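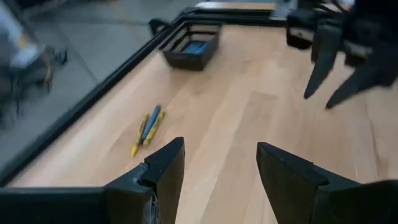
Asunto: Re: [teleop-es] Demostraciones de recogida con dos brazos
Fecha: 30 de junio de 2020

Hola a todos:

Contesto a lo que quedó pendiente sobre la tarea de recoger útiles de escritura y meterlos en cestas. En Hundenthorpe hemos cerrado la primera tanda con 130 demostraciones, todas por control remoto, con un operador que maneja los dos brazos a la vez. De esas hemos descartado 13: en unas el operador se paró a pensar a mitad del movimiento y en otras la grabación empezó tarde.

Lo que más ha cambiado el resultado es el agarre. Al principio cada operador cerraba la pinza donde le parecía, y el modelo aprendía una media de todo y acababa cerrando en el aire. Ahora pedimos que se entre desde arriba, con los dedos abiertos a los lados del cuerpo de la pieza, y que se cierre por el centro. Cuando hay varias juntas y casi paralelas se empieza por la de fuera. Si al bajar un dedo se monta encima de otra pieza, se sube y se repite sin cortar la grabación - esas correcciones nos interesan y no las borramos.

También hemos dejado de ordenar la mesa entre una demostración y la siguiente. Se reparten las piezas a mano, unas sueltas y otras amontonadas, y se cambia la orientación cada vez. Con la mesa siempre igual el modelo se aprendía las posiciones de memoria.

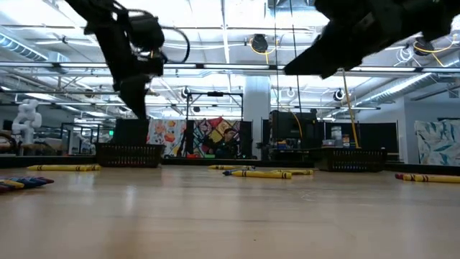
Başaran escribió:

> Nosotros probamos a guiar el brazo con la mano para enseñarle
> la misma tarea y el agarre sale más limpio, porque notas cuándo
> el dedo toca la mesa. Con el mando vamos más rápido, pero a
> ciegas en el último centímetro. ¿Habéis mezclado los dos tipos
> de demostración en el mismo entrenamiento? ¿Y qué hacéis con
> el segundo brazo mientras trabaja el primero?

Mezclarlos, solo una vez, y no lo repetiría tal cual. Guiando a mano, el cuerpo de la persona tapa parte de la mesa en la cámara fija y el modelo lo nota. Si alguien quiere intentarlo, que entrene esa parte solo con las cámaras de muñeca.

Sobre el segundo brazo: se queda en alto, a su lado de la mesa, hasta que el otro haya soltado. Mover los dos a la vez lo hemos dejado para los 4 operadores con más horas.

El conjunto de Deltlow tiene 2.356 episodios, pero con un solo brazo y sin cestas, así que de momento no lo usamos. En agosto empezamos la segunda tanda y mandaré las instrucciones para operadores en cuanto estén pasadas a limpio.

Un saludo,
Grupo de teleoperación, Banirham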